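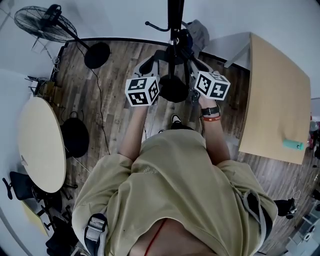 Gaps opening up in wood plank floor every winter, fill them or leave them?

Print this page | E-mail this page

Search the help pages Enter keywords Go

Jan 29, 2024
Posted by Gopinath Gowda

We bought a house in Curville two summers ago. The whole main level is wood plank, 963 square feet of it according to the paperwork the sellers left in a kitchen drawer. When we moved in the floor looked tight. The first winter, gaps showed up between the boards in the living room and down the hall. By summer they were mostly gone and I forgot about them. Now they are back, and a few look wider than last year. I can stand a quarter on edge in the worst one. It is in the hall, a few feet from the thermostat, and it runs the length of two boards.

What I know about the floor: it is solid wood, nailed down, and I was told it's oak. It was sanded and finished the year before we bought. It sits over a basement that is half finished. The unfinished half has the furnace and water heater and is under the living room and hall, which is where the gaps are. The bedrooms are over the finished part and have hardly any. Heat is forced air and it runs a lot from November on. We don't have a humidifier of any kind. My hands crack every winter and the doorknobs give you a shock, so I assume the house is dry, but I have never measured it.

I had a man out from Sundaram Floors on Mirkham Road. He looked at it for ten minutes and quoted $2,499 to fill all the gaps with a trowel filler, sand the living room and hall, and put two new coats on. He said the filler would match and that I would not see the lines anymore. There is a finish warranty from the last job that the sellers passed on to us, good through 2025, and he said that wouldn't cover gaps. I read it and he is right, it covers peeling and that's all.

My brother-in-law says to leave it alone. My wife would like it fixed before her parents come in March. The dirt that collects in the gaps bothers her more than the look of them.

So my questions are:

Is it normal for gaps to come and go like this, or is something wrong under the floor?

If I have it filled now, will it hold?

Is there something I can do myself that costs less than what I was quoted?

There is also a squeak in the hall near the bathroom door that gets louder in winter. I don't know if it is the same problem.

Answer from Dell, former floor installer

Gaps that open when the heat is on and close in summer are normal for a solid floor. Wood gives up moisture to dry air and each board gets a little narrower. Your boards are nailed down, so they can't slide over to share the space evenly, and some joints open more than others. Sometimes the finish glues several boards together at the edges, and they move as one wide piece. Then you get one big gap every few feet where you would otherwise have had a lot of small ones. Look at your wide one in the hall and check the joints on both sides of it. If they are tight, that is probably what happened, and it would fit with the floor having been refinished recently.

I would not fill it now. Trowel filler dries hard. In winter the gaps are at their widest, so you'd be packing them full at the worst time of the year. When the boards swell in summer they have to go somewhere. The filler gets crushed and pops up in crumbs, or the edges of the boards get pushed up and you can feel a ridge with your sock. I have seen both. Next winter the gaps open again and what filler is left comes out with the vacuum. Anybody who fills a seasonal gap in January either doesn't know this or is counting on not being around in July. I'm not saying which it is with your man.

Sanding again this soon is also a waste of floor. A solid plank can be sanded several times in its life but each time takes off wood you don't get back. If the finish is three or four years old and isn't worn through, leave it.

Here is what I'd do, in this order.

Buy two humidity gauges. The cheap ones are fine. Put one in the living room and one in the unfinished part of the basement, not near a vent and not on an outside wall. Leave them a week and write down the numbers morning and night. Put both side by side for the first day so you know if they agree. If one reads 4 points higher than the other sitting on the same shelf, take that into account later.

Most solid floors are happy somewhere between 35 and 50 percent. From what you say about the shocks I would expect you're well under that upstairs.

If you are low, add moisture. With forced air the neatest way is a humidifier mounted on the furnace. You need a drain and a water line, and you have the furnace in the open part of the basement, so it should be an easy install. Get a heating company to quote it. If you don't want to spend on that, a console humidifier on the main floor will help, but you'll be filling it every day and you have to keep it clean. Go up slowly. If you see water on the inside of your windows in the morning, you have gone too far for the weather, so turn it down.

Go down in the basement and look up at the bottom of the subfloor under the hall with a flashlight. You're looking for dark stains, a duct blowing straight at the wood, or a duct joint that has come open. A leaking supply duct right under a floor will dry out one strip of it, and the gaps follow the line of the duct. Foil tape (the real metal kind, not the gray cloth kind) fixes that for a few dollars.

Then wait. It takes the wood weeks to catch up with the air. If you get the house up to 40 percent by the middle of February you could see some difference by the time your in-laws come, but it won't be closed all the way. See what it looks like in August. Any gap still open in August is a permanent one and that's the one to fill. On a wide one you can glue in a thin strip of matching wood, glued to one side only so that the other side can still move.

For the dirt, a vacuum with the crevice tool once a week and a plain damp mop that's been wrung out hard. Don't use a steam mop and don't put water on the floor and let it sit. People see dry gaps and think wetting the floor will close them. It will cup the boards.

The squeak is most likely related. A dry board shrinks away from its nail and rubs when you step on it. Have somebody walk on the spot while you watch from below. If the subfloor moves against the joist, slide a thin shim with a dab of glue into the space. Snug only, don't hammer it in or you'll lift the floor and make a new squeak. If nothing moves below, then it's between the plank and the subfloor, and I would leave that until you have the humidity sorted out. Half of them go quiet by themselves.

Answer from patty_in_curville

Same thing in our house, every winter since we moved in. We used rope. Plain jute rope from the hardware store, you soak it in some stain in a coffee can so it matches, let it dry a few days, and push it down in the crack with a putty knife. It gives when the wood moves. We did the dining room and it looks fine to me. You do have to have a decent size gap for it, it won't go in the little ones.

Don't use caulk. My husband tried caulk in the doorway and it turned gray from the mop.

Can't help you with the squeak. We put a rug on ours.

Answer from R. Tillman

I'd get a second quote. $2,499 doesn't seem out of line for a sand and two coats on a living room and hall but you should always get more than one.

I put an Ornix humidifier on my furnace two winters ago and did it myself in an afternoon. The gaps in my front room got smaller, though I never measured them so take that for what it's worth. The pad has to be changed once a year, and there's a damper on the side that you close for the summer. I forgot to close mine the first year and didn't notice any harm from it. If your water is hard, plan on changing the pad more often. Mine looks like a brick by spring.

One thing I don't agree with above is going for 40 percent. In a cold snap my windows run with water at anything over 35. Older windows, but still. Start at 30 and work up.

Follow-up from Gopinath Gowda

Thank you all. I bought two gauges. They read the same next to each other. After five days the living room has been between 19 and 23 percent, and the basement is a few points higher, so Dell was right that it's dry.

I also looked from below. There is a supply duct running under the hall, and one of the joints has pulled apart enough that I can feel air on my hand. It is nearly under the wide gap. I have taped it with metal tape. The joints on either side of the wide gap upstairs are tight.

I called Sundaram and told them I was putting it off until at least August. They were fine about it and said the quote might change by then. A heating company is coming to price the humidifier. If I go ahead I will start it low and watch the windows.

I have not done anything about the squeak yet. My wife has bought a runner for the hall.

Print this page | E-mail this page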